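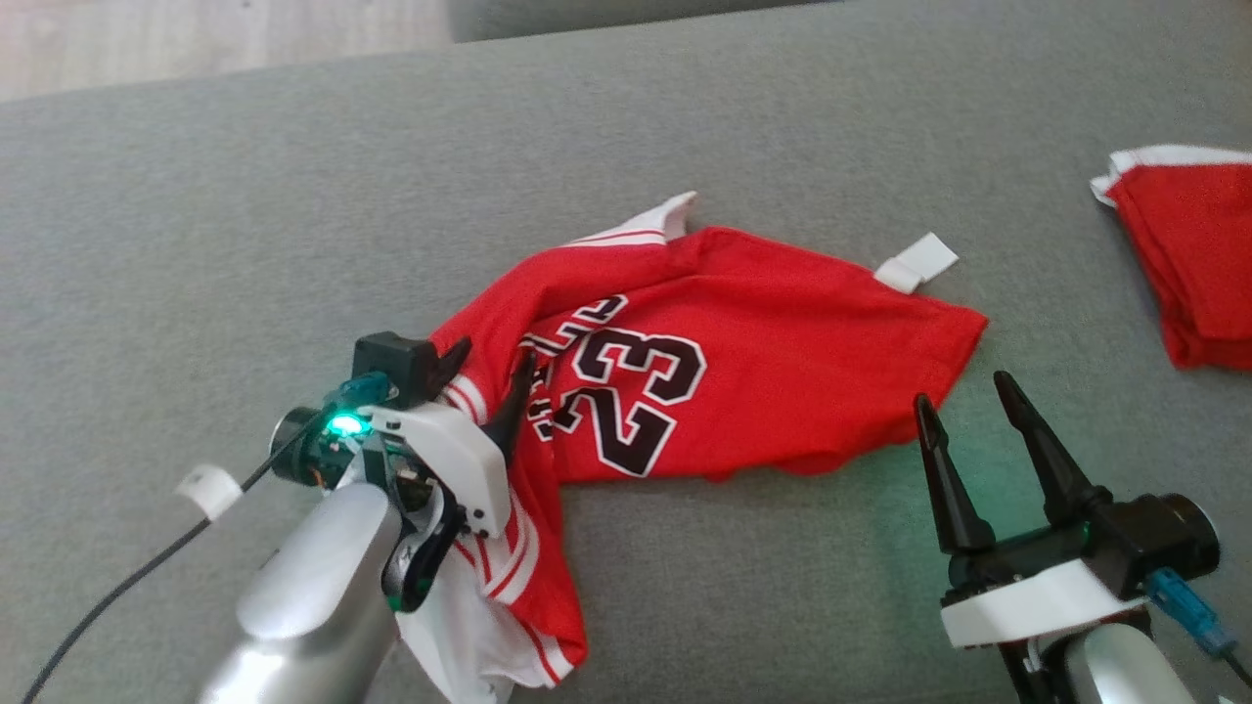
About Foltgate

Hi, I'm Paraskevi Rallis, and I run Foltgate, a small shop in Vedenmont that makes a two-arm laundry folding kit called the Wirnurine. If you've ended up on this page you probably want to know who we are before you hand over any money, so let me tell you!

I came to robots by way of sports uniforms. For years I looked after kit for youth and adult leagues, first on my own and then at Konstantinidis, a rental and laundry business across town that still lets me try out new ideas on its back tables. Washing was never the trouble. The machines do that and you go have a coffee. Folding was the trouble, and at the end of one tournament I had 561 jerseys in carts and two sore thumbs, and I started sketching on the back of a packing slip. (I still have the slip. The sketch is terrible.)

Jerseys are a mean thing to give a robot. Mesh stretches, the big printed numbers are stiffer than the cloth around them, and a crease can hide half the lettering so it's hard to tell which way is up. Then there's trim, which I've come to love. A striped edge on a red basketball jersey gives the gripper something firm to pinch, and it gives the camera a line to look for. A lot of our work starts right there, with one gripper closed on the trim and the other standing open next to the hem.

What we sell

The Wirnurine comes as a pair of arms, a pair of two-finger grippers, the cables, a control box and the software. You bring the surface. We teach on all kinds of them, and yes, that includes the gray couch in our front room, because plenty of people fold on a couch and I wanted the kit to cope with soft, slightly bouncy fabric underneath. A plain table is easier and I'd start there if you have one.

The gripper fingers are black and pointed, and they pop off with two screws. We tried wide flat ones for a long time and they kept picking up the table cover along with the shirt. The narrow ones get under an edge much better. They do wear down, so we put 50 spare tips in the drawer of every kit, and if you run out just write to me and I'll mail more.

You teach it by doing. You guide the arms through a fold, start to finish, and the software keeps each run. For a simple T-shirt most customers are happy after 50 runs. For a mesh jersey I tell people to plan on 200, with the shirt dropped a different way each time, bunched up, sleeve hole under, number facing down, whatever your laundry cart throws at you. It's a couple of afternoons. Put the radio on.

What it's not great at yet

I'd like you to hear this from me and not find out in your own laundry room. It's slow. A jersey takes our shop kit 33 seconds on a good run, and a quick pair of hands will beat that easily. Inside-out clothes still confuse it. Hoodies with drawstrings, please don't, not this year. And it won't carry the stack anywhere, it'll just set the folded one off to the side and wait for the next.

Where it does earn its keep is the long dull stretch, team laundry, rental uniforms, the same garment over and over while you get on with the sewing or the phone calls.

Who we are

We're a little team and we all do a bit of everything. I do the grippers and most of the swearing at cables. The software folks sit close enough to hear me. We build every kit in the shop, we run it on real clothes before it's packed, and whoever built yours is the one who picks up when you call with a question. I like it that way and so do they (mostly).

Konstantinidis was our first paying customer and they've never been shy about what bugs them. The longer cables came from them, and so did the light on the gripper, which glows green so you can check it from across the room.

Come see it

We open the front room to visitors most afternoons after two, all year except August, when we close up and go to the beach. Bring something of your own to fold! A faded team shirt, a kid's uniform, that one slippery thing you hate. We'll put it down in a heap and let the arms have a go, and you can try guiding them yourself if you like. Coffee's on the left as you come in, and the bell sticks, so give it a good push.

Paraskevi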